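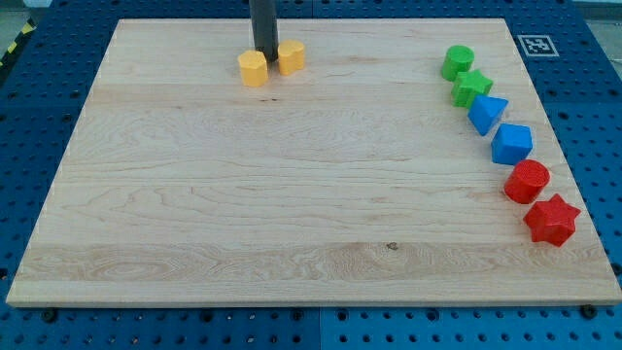 # How to Plan a Walk Through the Harb Canyon

The trail from Fernden to the river at Vellitz is 9 miles one way and drops steeply for most of the first half. Going down is easy enough. Coming back up is where people get into trouble, so plan the whole trip from the return leg.

## 1. Pick your month

Late October and March are the best times. In July the lower canyon gets very hot by mid-morning and there is little shade below the second switchbacks. In February the top of the trail can be icy, and you will want traction on your boots.

## 2. Get a permit

Day walkers don't need one. If you are staying overnight at Celten Camp, apply at the Fernden ranger office. The camp takes up to 400 people over the season and the spring dates go first. Print the permit. Phones don't work below the rim.

## 3. Work out your water

Carry two quarts for the walk down. The tap at Celten Camp is on from April until the first hard freeze. Outside those months, bring a filter and take water from the creek upstream of the footbridge. River water at Vellitz is full of silt, so let it settle in a pot overnight before you filter it.

## 4. Set a turnaround time

Start by 7 a.m. Allow twice as long for the climb as you took on the way down. If you are walking out the same day, turn around at the old survey marker, well short of the river. The view from the marker takes in both the red sandstone and the darker rock of the inner gorge.

## 5. Pack your bag

- Hat and long sleeves
- Salty food, more than you think you'll eat
- Headlamp with fresh batteries
- Paper map (the Harb sheet covers the whole trail)
- Light jacket for the rim
- Blister tape

Put the water in last, high and close to your back.

## 6. On the trail

Uphill walkers have the right of way. Stand on the inside of the path when mules pass, and wait until the last one is well clear.

Sign the register at the trailhead before you leave and again when you come out. Rangers check it in the evening.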